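Borrowed Bowls: Running a Deposit Scheme in a Food Hall
Speaker notes, February 2022

Slide 1. Title

Wait for the doors to close. Say that questions are fine at any point, and that the cost sheet is in the handout.

Slide 2. Where we started

The Sandari hall has 25 food counters under one roof and one shared seating area. Before the scheme, every counter bought its own disposable bowls. They all had different lids. None of them stacked with anyone else's. The hall paid for the trash, the counters paid for the bowls, and neither side saw the other's bill.

Plillia was asked to put in a single bowl that any counter could fill and any customer could bring back to any return point. The deposit is $2. It goes on at the register and comes off at the return window.

Mention that we looked at cups first and dropped them. Cups leave the building. Bowls mostly stay at the table.

Slide 3. Picking the bowl

Spend time here, people always ask. We tested on four things: whether it stacks and comes apart again with one hand, whether it drains upside down in a standard rack, whether a full one can be carried without burning the thumb, and whether it looks different enough from what people have at home.

The stacking test did most of the sorting. Several bowls that felt good in the hand locked together after a trip through the washer. Counter staff will not stand there pulling bowls apart during lunch. If two stick, they both go under the shelf and stay there.

Color matters more than I expected. A white bowl gets mixed in with the counters' own dishes. A strong single color gets spotted across the room by the person clearing tables.

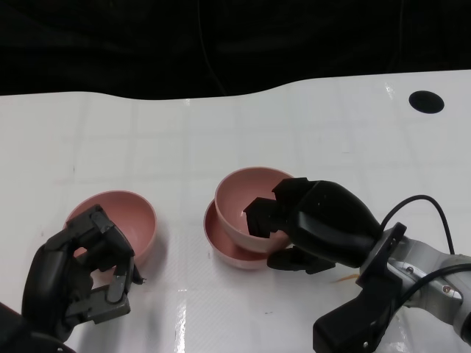
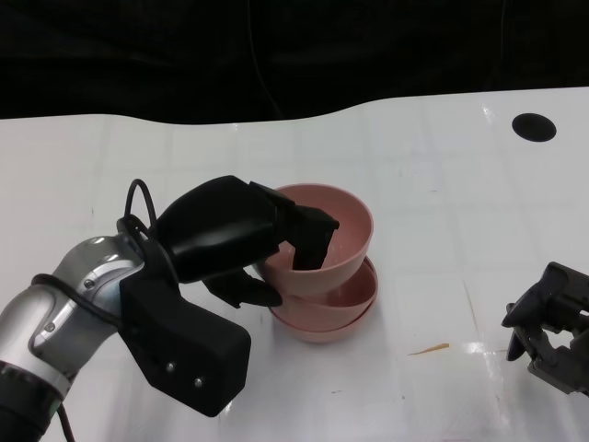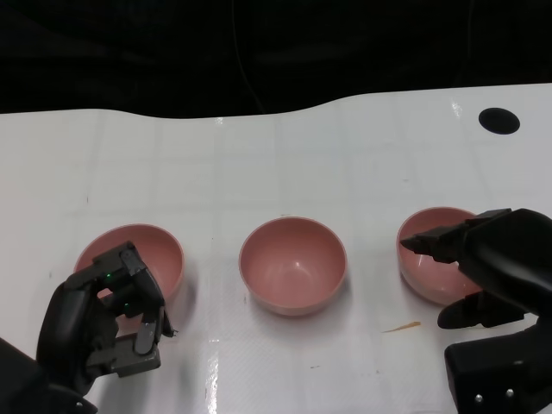

Dorothea Falkner
Operations Manager, Plillia

Slide 4. The washing

Washing is done off site by Cunha, in their building on the Manow side of the river. The van comes twice a day, once after the lunch rush and once at close. We priced a dish room inside the hall and the drain work alone ended the conversation.

Points to make:
The crates need to fit the van, the washer and the shelf under the counter. Measure all of them before buying any.
Food gets scraped at the return window. If it sits until evening, the bowls need a second wash and we get billed for it.
Clean crates have a lid, dirty crates do not. This replaced a label system that did not survive its first week.
Bowls have to be dry before they are stacked. Damp bowls smell by morning.

Slide 5. How many to buy

We bought 1286 bowls. That number came from a busy Saturday lunch, multiplied by the turns the van allows, plus a reserve. It looks odd because the supplier ships in sleeves and we took two short sleeves at a discount.

The reserve is the part people cut. Please leave it in. When a van is late, the counters go back to disposables within the hour, and it takes days to get them to stop.

August was the hardest month. The hall ran evening hours, the patio was open, and bowls were turning up in the parking structure. We moved one return point outside next to the patio steps and left it there for the rest of the season.

Slide 6. Losses

At the first full inventory we were short 54 bowls. Pause and let people guess before showing the number. Most guess much higher.

Some of those were broken or stained and thrown out by a counter without being logged. Others went home with someone. The deposit covers part of the cost of a lost bowl and we never meant it to cover all of it. A higher deposit made customers nervous at the register when we tried it on one counter, and the line slowed down.

Do not get drawn into theft here. Last time it took up the rest of the talk.

Slide 7. The counters

Three counters did not want to take part. The noodle counter said the bowl was too shallow, and they were right for one of their dishes. They now use ours for everything except the large soup. The other two were worried about time at the register. We gave them a single button for the deposit and sat with them through one lunch each.

What counter staff asked for most was a steady delivery time. They would take fewer bowls at a time they could count on over more bowls whenever the van got there.

Staff turnover is constant in a food hall, so training has to fit on a card taped inside a cabinet door. Ours has five lines. It is in the handout, copy it if you want.

Slide 8. What I would change

Start with the return windows and choose the bowl second. We did it the other way around and ended up cutting a wider opening in a finished counter.

Put the refund amount on the sign in large type. Our first sign explained the environmental reasons and left the money for the last line.

Agree on who owns the bowls. It sounds like a small point. When one counter closed for good, they packed up two crates of ours with their own things and it took a lot of phone calls to get them back.

Slide 9. Questions

Likely ones:
Does it work with only one or two restaurants? Yes, but the van is hard to justify, so wash in house.
Do customers complain? Some do, mainly about standing in line for a refund. A second window at lunch took care of most of that.
What about lids for takeout? We do not have a good answer yet. Takeout orders at Sandari still go out in disposables.

Leave contact slide up. Collect the sample crate before leaving the room.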